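Unit 6: Gathering Demonstrations, or How to Spend an Afternoon with a Bag

Course notes, April. Prepared by Zinash Araya. Corrections to Berhanu Negash, who enjoys them.

6.1 Where we are

Last unit ended with a policy that could pick up a wooden block. It picked up the block very well. It also picked up the block when the block was somewhere else, closing on empty air with complete confidence, and several of you asked what was wrong with the network. The network was fine. We had fed it examples in which the block never moved more than a hand's width, and it learned the lesson we taught.

This unit is about teaching a better lesson. The reading is the Wuler handout, sections 2 and 3. Skip the part on loss weighting, we get to it in Unit 8.

6.2 Why a bag

A block has a position and an orientation, and once you know those you can go home early. A thin plastic bag has no shape of its own. Touch one side and the other side changes its mind. It is also translucent, so its color depends on the light and on whatever is behind it, and a fold can look like an edge from one angle and like nothing at all from the next.

For the model this means there is no tidy "state" to recover. It has to go from camera view to hand motion more or less directly, and the only place it can learn that is from people doing the job with the camera on the tool.

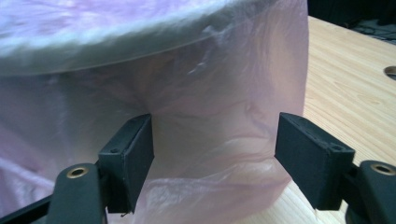 Most of what matters in a pinch is decided before the fingers close. A good demonstrator picks a crease, lines up on it, and commits. A nervous one hovers, closes a little, opens, drifts left, and closes again. Both end up holding the bag, and both would be marked "success" by a careless labeler. Train on enough of the second kind and you get a robot that dithers. Tekle Chala's group did this in the first year of the course and named the result Bailly, after nobody they would admit to.

6.3 What counts as one demonstration

Start recording with the fingers open and the bag in view. Stop once the bag has been let go and the tool has backed off. Everything between those two points is one demonstration, including the parts you would like to forget.

A missed grasp followed by a calm second try is worth keeping. Tag it "recovery" and carry on. A missed grasp followed by your free hand coming in to fix things is worth nothing, and we have a folder for those.

Please change the bag between runs. Turn it, crush it, open the mouth, fold it over. People are bad at being random – left alone, each of you will find one favorite crumple and return to it all afternoon. Swap places with your partner and let them set the bag for you. They will be less kind.

6.4 Speed

Move at the pace you would use to hand someone a full cup of coffee. Too fast and the film smears in the view just when the model most needs to see it. Too slow and you fill the data with near-identical moments in which the correct action is to do almost nothing, which a network is delighted to learn.

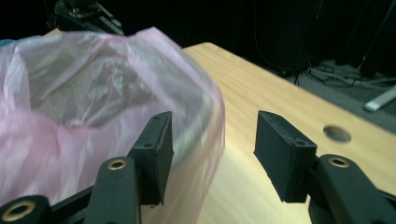

Figure 6.2. Fingers open wide at the right side of the bag. Note the slight blur along the bag's right edge.

A little blur is acceptable, and the robot will have to live with some of its own. If you can't find the edge of the bag anywhere in a run, throw the run out.

6.5 How many

Last year's class recorded 1000 demonstrations and kept 818. The other 182 went for the reasons you would guess: late starts, early stops, free hands, and one long stretch in which Bereket Wubshet explained the Riltis file format to his partner while holding the tool perfectly still.

Your target this year is 97 clean runs per pair. The number comes from dividing what we want by how many of you there are, and has no deeper meaning. Don't record them in one sitting. Grasps get lazy when people are bored, and laziness turns out to be very easy to imitate.

6.6 Labels

Upload to Naseo the same day, while you still remember what you did. Each run gets an outcome (held, slipped, missed), a recovery tag if it needs one, and your initials. The notes field is optional. "Weird" is not a note. "Only caught the outer layer" is a note, and Melaniia Tkachenko found a whole class of failures last year by reading entries like that one.

6.7 For next time

Watch 2 of your own runs at half speed, one you are proud of and one you aren't. Write half a page on the moment in each where you decided where to pinch, and what was visible at that moment that could have told you. If the answer is "I just knew," think about how the model is supposed to get hold of that, and write the half page anyway. Bring it on paper.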